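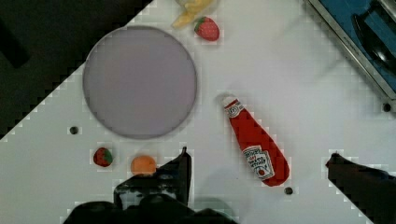 Margit Öberg thinks I am wrong about play food, and she wrote to tell me so after my last column. A child with a plate and a strawberry, she says, will make up the rest, and every extra piece is one more thing for a parent to pick up off the floor. She would stop at fruit.

I agree with her about the floor. I don't agree about stopping at fruit.

Fruit is what adults like to give. It looks nice in a bowl, it makes us feel we're teaching good habits, and the colors are bright. But most children I've watched don't play "eating an orange." They play dinner. They take orders, get them wrong, and tell you the kitchen is closed. For that they need the things that sit on a real table, and in most houses one of those things is a bottle of ketchup.

Ketchup does something in a game that a strawberry can't. You can ask for it. You can be told there isn't any left. You can put too much on somebody's food and get scolded. My niece once kept 2 adults at a coffee table for most of an afternoon because neither of us had said please when we asked for it.

The sets in the stores have this backward. I looked at one in February that had 60 pieces, and 26 of them were fruit or vegetables. It had no plate. The child was expected to serve lunch on the carpet. I would trade the whole box for a decent plate, a few foods that don't match, and a bottle or two with labels that look like the ones in the refrigerator.

The plate should be big, too. Doll-size dishes tip over as soon as a piece of fruit goes on them, and then the game turns into balancing. Buy a plain one from the regular housewares aisle if the toy aisle has nothing.

Margit's point about cleanup still stands. At our house, 8 pieces stay out and the rest live in a bin in the closet. My niece picks the 8. The ketchup has made the list every time so far, and the broccoli is still in the bin.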